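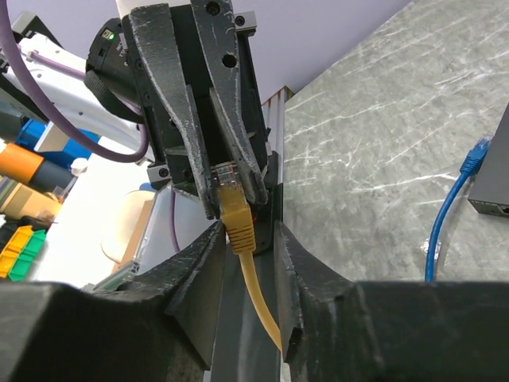

Hidik yellow patch cable, plug end up, with the matching yellow boot

Hidik Yellow Ethernet Patch Cable
Sold singly, with clear RJ45 plugs and yellow boots
Lengths: three feet or 10 feet
In stock

Okay, so I sell a lot of cable, and most of it I can't get very excited about. This one I can! I've been using the yellow Hidik at my own bench since before I carried it in the shop, and it's the one I grab when I need a network lead I can find again later. It's bright, it bends without a fight, and the boot doesn't chew up my thumb when I'm trying to get the clip to let go.

The color first. People ask me if the yellow means anything, and no, it doesn't. It's the same cable inside as the gray and blue ones I stock. I just like that when there's a pile of black and gray stuff back there, yellow jumps right out. My own rule at home is yellow for anything I'm going to unplug again this week and gray for anything I hope never to touch. You can make up your own system (or have no system, I won't judge).

The plug is the clear kind, so you can look right into the end and check that the little wires are all the way forward. I love that. If you've ever had a link that drops every time someone walks past the desk, you'll know why I hold the end up to a lamp before anything else. With a molded-over plug you're guessing.

Behind the plug is the boot, also yellow. That's the sleeve that stops the cable from folding over right where it goes in. Hidik makes theirs a bit softer than the old ones I used to carry, and it's a nice change if you have cold hands or short nails. The maker rates the plugs for 2,000 insertions. I haven't counted mine and I'm not going to, but the one on my test switch gets pulled in and out all day long and the clip is still snappy.

Which length do you want?

If you're going from a wall jack to a desk, get the 10-foot one. I know it looks like six would do. Then you move the desk over to the window and you're back here buying another cable, plus postage, and I feel bad about it. The three-foot one is for short hops, like router to switch, or switch to whatever box sits on the shelf right above it. I wouldn't stretch it across a gap where someone might hook it with a foot.

Polyxeni Stergiou bought a bag of the short ones for her print shop in July and wrote to ask if they can run down a narrow channel without getting kinked at the bottom. They can, as long as you leave a gentle curve where the cable comes out. Don't crease it flat to make it look tidy. And if you have to feed it through a slot, send the plug first with the clip facing the roomy side, so it doesn't snag on the way back.

A few things it isn't good for. I wouldn't bury it, and I wouldn't leave it on a balcony all winter. It's an indoor patch cable. If you need something for outside, send me a note, because I can order the Brevton outdoor cable but I don't keep it on the shelf.

The work top

Half the messages I get about this page aren't even about the cable, they're about the marble-look top, so fine, let's do that too!
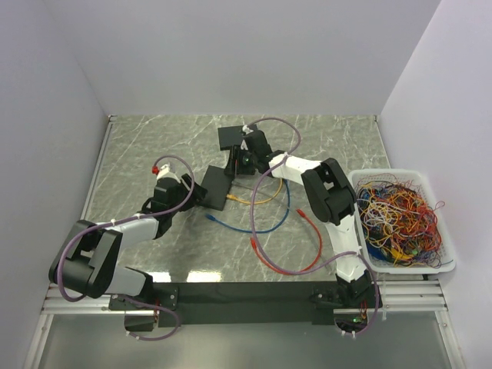
Sollar work top in gray marble pattern, with pale gray walls and a silver aluminum rail along the front

It's the Sollar flat top in gray, with the white and light gray veining going across on the diagonal. I was a little unsure about a marble pattern on a work surface. I figured it would look like a bathroom. But it's been great for small fiddly stuff, and yellow cable on gray is about as easy to spot as it gets. Clear bits are harder. If you work with clear plugs all day, put a dark mat down in the spot where you do the crimping.

Do know that it's a glossy surface. With a ceiling light on you'll get a bright streak across it, and depending on where you sit it can land right in your eyes. Slide your chair over a bit, or turn the lamp. I had one customer, Manolis Moschos, who asked for it in matte, and Sollar doesn't make this pattern in matte at the moment. If that's a dealbreaker, their plain gray comes with a dull finish and costs a little less.

I really like it against pale walls, by the way. Dark walls with that pattern get busy fast. Pale gray with a tiny touch of lavender is lovely with it, and if you're painting a nook or a boxed-in corner for your bench, that's the direction I'd go.

Wiping it down: soft cloth, warm water, small squirt of dish soap. Skip the scouring powder. The top ships on its own, flat, with corner guards, and it comes without legs or rails. Measure your door before you order one. I'm serious, please measure.

Tying things down

For longer runs I add a few small white cable ties and leave a loop hanging wherever something needs to move or get pulled forward. Snug is enough. If the tie is making a dent in the jacket, cut it off and start over. I sell the Greenberg ones in little packs, and they go fine with this cable. Hook-and-loop straps are even kinder if you're the type who changes everything around every month.

What you get

One yellow Ethernet patch cable in the length you pick
Clear RJ45 plug on each end, with yellow boots
A twist tie around the coil (keep it, they're handy)

Ties, straps and the Sollar top are all sold separately.

Questions I've had

Chaiwat Klinhom asked if I can make it in a custom length. Sorry, not in the yellow. They come to me finished, so it's one length or the other. I do cut and crimp the gray to order if you don't mind waiting a few days.

Does the boot come off? Nope, not without taking the plug off too, so please don't pull at it.

Can I join two short ones? You can, with a coupler, and I have those. I'd still get the long one. One less thing to wiggle loose.

Shipping and returns

Cables go out the next morning if you order before 4 p.m. The top takes longer, since it goes by freight and I only book a pickup when there are a couple ready. Returns on cables are fine as long as the coil hasn't been undone. If a cable turns up bad, send me a picture of the plug end and I'll mail a new one, and you don't need to send the old one back. The cable is covered for two years.

Orders for 20 or more go through Crescencio Pastor at the wholesale desk, and he'll work out a price for you.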